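Zollgate is looking for participants to test a draft code of good practice for two-arm robots handling clothes. Two sessions are held in October at our Rinen site.
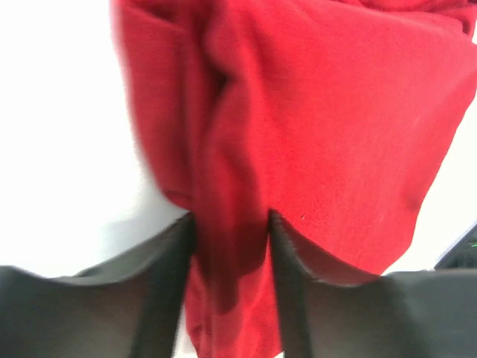
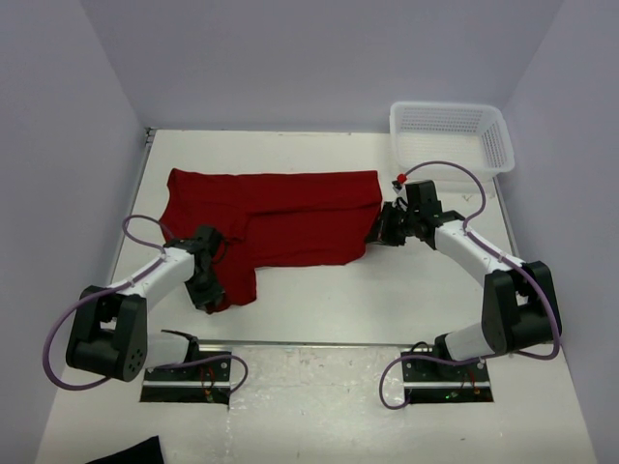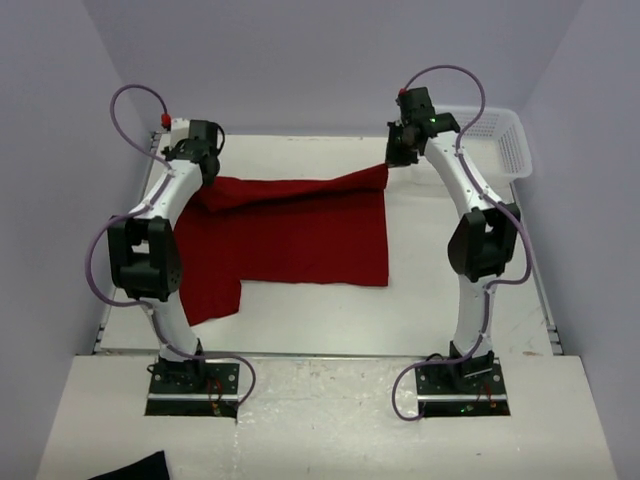
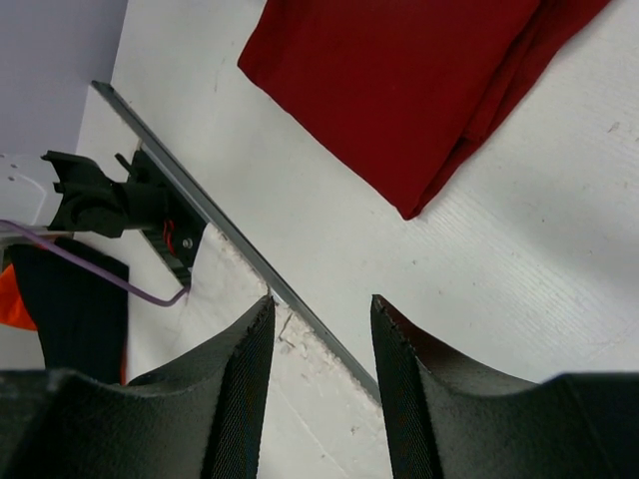

The draft sets rules for when an operator may reach into the work area, and we need people who will read it critically. One rule concerns cables - whether a purple cable looped beside an arm must be clipped along its full length. Experience in a laundry or garment centre is welcome. Please apply by email to Zollgate.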